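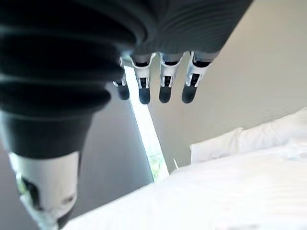
Who Shows Up? Turnout in the Mellor Town Council Election
Final Project Report, Introduction to State and Local Government

Why we picked this topic

Our group wanted to study an election close enough that we could read every page of the results ourselves. The Mellor town council race was perfect. The Ward 2 seat was decided by 39 votes, and the whole ward cast only 572 ballots. When we saw those numbers in class we all started talking at once - that margin is smaller than the crowd at a middle school basketball game!

Our main question was simple. Why do some parts of Mellor vote in council elections while others mostly sit them out? We also wanted to know whether people who skipped the election knew it was happening.

Background

Mellor elects its council in the spring, separate from state and national races. There are no party labels on the ballot. The biggest issue this time was the Prendotard property, the old mill site by the river. One side wanted the town to buy it and turn it into a park. The other side wanted it sold for housing. There was also a smaller argument over bus service to Hakel, the next town over, which got much less attention in the candidate forum but came up all the time in our interviews.

What we did

We started with the precinct results posted by the town clerk and put them into a spreadsheet. Then we wrote a short survey with six questions and took it to the Buvix Market parking lot on a Sunday, plus the library on two afternoons. We ended up with 68 completed surveys. We did not ask anyone who they voted for, and we think that helped, as people were much more willing to stop and talk once they heard that.

We also watched the recording of the candidate forum (all of it, including the long part about storm drains) and took notes on which issues got the most time.

What we found

The streets closest to the Prendotard site had the highest turnout in the ward. That makes sense, but we were surprised by how sharply it dropped just a few blocks away. The apartments on the north side had the lowest turnout, and those were the same places where people told us they cared most about the Hakel bus.

Most of the people in our survey who did not vote said they had missed the date or thought the election was in November. Very few said they did not care. Several of them had strong opinions about the mill site and were happy to share them for ten minutes in a cold parking lot, which was one of the best parts of the project.

Problems with our data

Our survey was not a random sample. Shoppers and library visitors are not the same as all voters, and we probably missed people who work weekends. We also relied on people remembering whether they voted. One of our questions was worded badly ("Do you follow local politics and vote?") and we had to throw it out because it asked two things at once.

What we would do next

We would love to compare these results with a year when the council race shares a ballot with a bigger election. We would also translate the survey into Spanish before going out, and add a question about how people first heard about the race - yard signs, mail, or a neighbor. The clerk's office keeps older precinct results on paper, and two of us have already asked about going in to copy them over the summer.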